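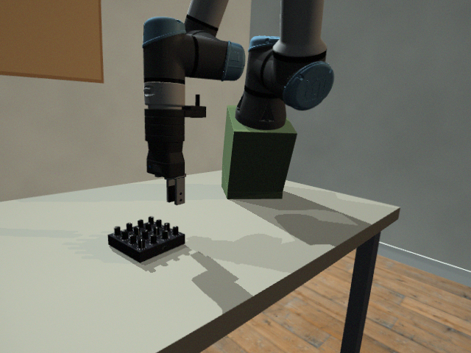
Bench rules for a small robot arm

Workshop tips, Vesura. Quick list, wrote it up between jobs. Print it, tape it by the bench.

Before power on

Clear the table. Mugs, screws, phone, all of it. Only the part you're working on stays.
Check the mounting bolts at the base. Every morning, by hand, then with the wrench.
E-stop where you can hit it without leaning over the arm. Test it. Log the test.
Sleeves up, lanyards off.

Setting the height

Park the gripper straight over the peg board, fingers down, and leave air under the tips. Bring it down in slow mode only. Small steps. Stop and look after each one.
Open the fingers before you go low over pegs. Closed tips make a bad hammer, ask the Bratville shop (400 dollars, new pads and a bracket).
Write the height down in the Liang sheet, not on your hand. 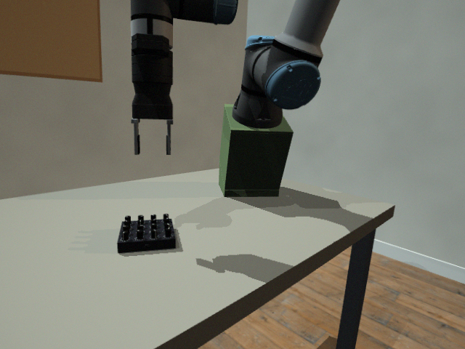

While it runs

2 people for any first run of a new program. One on the pendant, one watching the whole arm. The elbow and upper link swing wider than you'd think so dont just stare at the fingertips.
No reaching in to nudge a part. Stop, then reach.
Slow speed until the program has gone through clean start to finish.
Odd noise = stop. Ask later.

After

Arm up and away from the board, then power off.
Wipe the finger pads, dry cloth. Worn or shiny, swap them.
Cycle count in the log. Ours was 2,747 at last pad change, the one before that only made it to 1,019. Boltomska pads, both sets.
Lock the pendant in the draw. Key goes back on the hook.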